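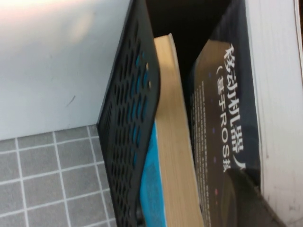
a reply to last night's thread wants to know why I keep going on about free throws when Plultovstead won the game. Fair question. They did win. By two. At home. Against a Vevik team missing its starting point guard

so. free throws. thread, typing fast, have to leave for the gym soon

December 28, 2024, day two of the Unda Holiday Classic, women's bracket. Consolation game first, final after. Everything below is about yesterday unless I say otherwise

Halftime was 32-30 Plultovstead. Should've been a lot more. They got to the line over and over in the second quarter and left most of it there. Front rim, front rim, front rim

Team has taken 193 free throws this season. That's a lot for December! Nobody in the conference attacks the basket like this group. They just don't get paid for it

And it's not one player. The freshman center gets the blame becuase she's the one getting fouled, but the guards were just as bad yesterday. Senior guard missed both with a minute left and then had to guard the length of the floor in a two point game

Good stuff, because there was some:
the 2-3 zone in the third quarter. Vevik had no clue. Two shot clock violations in a row and a timeout, and they came out of the timeout and threw it into the bench

also the bench. Backup forward played the whole fourth with the starter in foul trouble, took one charge, set maybe the best screen I've seen this year. Won't show up anywhere in the box score

Vevik though - I came away liking them. They run everything through the high post and it's fun to watch. Lost the turnover battle badly and still had a clean look at the end to tie it. Long, off the heel. If it drops we're in overtime and I'm writing a much grumpier thread

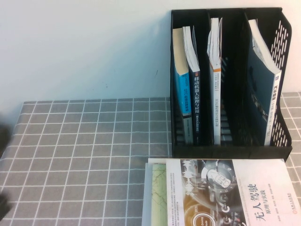 Books in the organizer.

Ok the final. Þórarinsdóttir Hall again, same floor. Crowd yesterday was 2,987 and it was loud for a morning tip. Upper corner behind the visitors' bench is the spot if you don't have seats yet, you can see the weak side open up on every set

what I'll be watching:

does the zone come back early or do they save it again. I'd open in it. Coaches hate opening in it. We'll see

who brings the ball up against pressure. The press break yesterday was just "give it to the senior and get out of the way" and that's fine until she's tired, and she looked tired

second shots. Plultovstead gave up way too many on the left side, same spot every time, nobody putting a body on the weak side wing. Any decent scouting report has that circled by now

and yes. the line. I will be counting and I will be unbearable about it

Someone else asked about April, the summer league signups. Don't know yet. Last I heard the dates weren't set. Will post when they are, please stop dming me, I don't run it

Prediction since you all want one - Plultovstead by six if they shoot even average from the stripe. Lose by four if they shoot like yesterday

correction to the earlier post, the charge was in the third not the fourth. Thanks to whoever caught that. The screen was definately the fourth

leaving now, doors are open already and parking was a mess yesterday, use the lot on the north side. More at the half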